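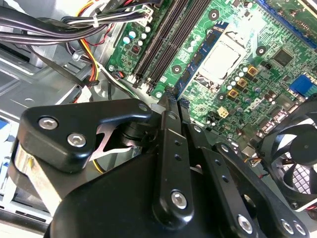

Monthly Walk-Through, Fleser Building, Ground Floor
Form 269, January
Covers the workroom, the stock room, the back hall and the loading door. Upstairs has its own form.

Mark each line OK, FIX or N/A. A FIX needs a comment. If you fixed it on the spot, mark it FIX anyway and say what you did, so we can see what keeps coming back.

1. EXITS AND WALKWAYS

Front door opens fully from inside without a key – OK
Back hall clear for its whole length – FIX
Comment: Flattened cartons from the Trivport delivery were leaning on the wall across from the restroom. Moved to the recycling cage during the walk-through. Same comment as last month.
Loading door opens by hand with the power off – OK
Comment: Stiff for the first foot or so, then fine. Track needs cleaning.
Exit signs lit – OK
Emergency lights come on with the test button – FIX
Comment: The one over the stock room door comes on and fades before you can count to ten. Battery is ordered. Until it arrives, the flashlight stays on the hook by the light switch. Please leave it there.

2. FIRE EXTINGUISHERS AND ALARMS

Extinguishers on their brackets, pin and seal in place – OK
Needle in the green – OK
Nothing stored in front of them – FIX
Comment: A hand truck was parked under the one by the loading door. There is tape on the floor for this. The tape is worn and should be redone.
Smoke alarms tested – OK
Pull station visible from the workroom door – OK

3. CORDS, OUTLETS AND HEATERS

No extension cord used as permanent wiring – FIX
Comment: The radio in the stock room is still on an orange extension cord run over the door frame. It was there in the fall. Either the radio moves or we get an outlet put in.
No power strip plugged into another power strip – OK
Outlet covers whole and tight – FIX
Comment: Cracked cover left of the sink. Outlet taped off, breaker off and tagged.
Ground fault outlet by the sink trips and resets – OK
Electrical panel has clear space in front and the door closes – OK
Panel labels can be read – OK, but two of them are in pencil
Heaters have a tip-over switch – FIX
Comment: Found a 2000 watt heater under the packing bench, brought from home by the look of it. No tip-over switch, and the circuit is 15 amp. Unplugged, put in the office. The owner can pick it up and take it home. If the packing bench is cold, tell the office and we will see about the vent.

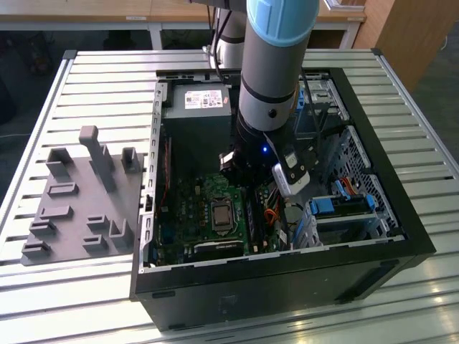

Does a heater need to be on this form if it is only used before opening?
Anything that plugs into a wall in this building goes on the form, whatever time of day it is used. The breaker does not know what time it is, and most of our trips have been before 8 a.m.

4. SHELVING AND LIFTING

Shelves anchored to the wall – OK
Heavy items stored between knee and shoulder height – FIX
Comment: Boxes of paper on the top shelf, aisle side. I brought down the ones I could reach from the step stool and left the others.
No single box over 40 pounds without a two-person label – OK
Shelf uprights free of dents – FIX
Comment: The dent at ankle height on the end unit is no worse than before. Aston Shelving was asked for a replacement upright and has not sent a price.
Step stool feet in good condition – OK
Long ladder chained when not in use – FIX
Comment: Chain was there, padlock was hanging open. Locked it. Key is in the office drawer.

5. FLOORS, WATER AND CLEANING SUPPLIES

Mats flat, no curled edges – FIX
Comment: Front mat curls on the left corner when it dries out. Turned it around. It will curl on the other side by March.
No standing water – OK
Bleach and other cleaners in original bottles with labels – OK
Bleach kept away from ammonia cleaners – FIX
Comment: Both on the same shelf under the sink again. Moved the ammonia to the tall cabinet and wrote the name on the cabinet door in marker.
Mop bucket emptied – OK, smelled fine

6. FIRST AID

Kit on the wall, not in a drawer – OK
Bandages, gauze, tape and gloves stocked – FIX
Comment: Out of the medium gloves. Large only. The burn gel is past its date.
Eyewash bottle sealed and in date – OK
Emergency numbers posted by the phone – FIX
Comment: The sheet still lists the old clinic on Bragança Avenue, which has moved. New sheet printed and taped up. 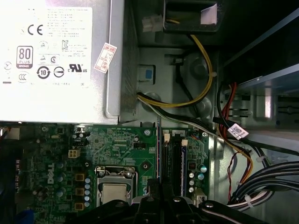
Ville Karppinen wrote back that the clinic change was put on the upstairs sheet in the fall and the ground floor should have gotten a copy then. He also asked that gloves be ordered in two sizes from now on, and that the burn gel be thrown out today and not left in the kit until the new one comes.

Gel thrown out. Gloves ordered, medium and large.

7. CARRIED OVER TO NEXT MONTH

Battery for the emergency light, stock room door
Cord to the radio
Outlet cover left of the sink
Price for the shelf upright
Floor tape by the loading door
Heater in the office, if still unclaimed

Walked by: Roel Cuypers
Copy to: office binder, upstairs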